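Grellton golfers to share one handicap table, grudgingly

After 17 years of arguing over whose course is harder, the golf clubs at Grellton and Indska have agreed to let their members play each other on level terms. The new home-and-away series starts in April, with 43 players signed up so far and at least that many opinions on the format.

Matches will be four-ball, better ball, with full handicaps. Grellton wanted foursomes. Indska wanted a shotgun start at 7 a.m., which Grellton members described as "a bit much" and, later in the same meeting, in other terms.

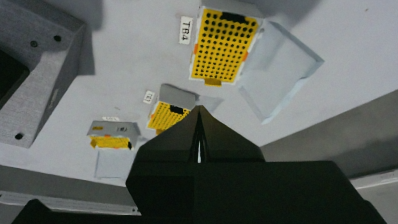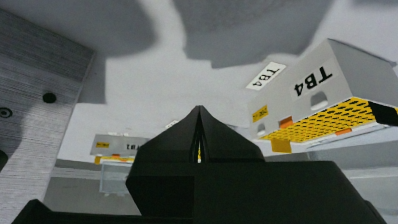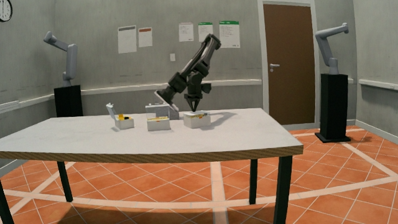

Tip racks, a tip box marked TB4 and the arm at the table.

The entry fee is $200 a pair and covers both rounds, lunch at each club and a cart. Lunch was the last item settled. Grellton's kitchen closes at two, and pairs stuck behind slow play on the back nine will get a sandwich in a bag.

"We've had good players leave because they were tired of the same 18 holes," said Rania Haddadin, who runs the women's section at Grellton. "Now they can lose balls in somebody else's pond."

Her opposite number at Indska, Apolline Bouvier, said the pond is clearly marked on the scorecard.

The winning pair takes home the Mészáros Plate, last seen holding up a window in the Indska pro shop. It has been polished. Second place gets a voucher for the Forkus driving range, good on weekday mornings only.

Entries close at noon on the last day of March. Soft spikes only at both clubs.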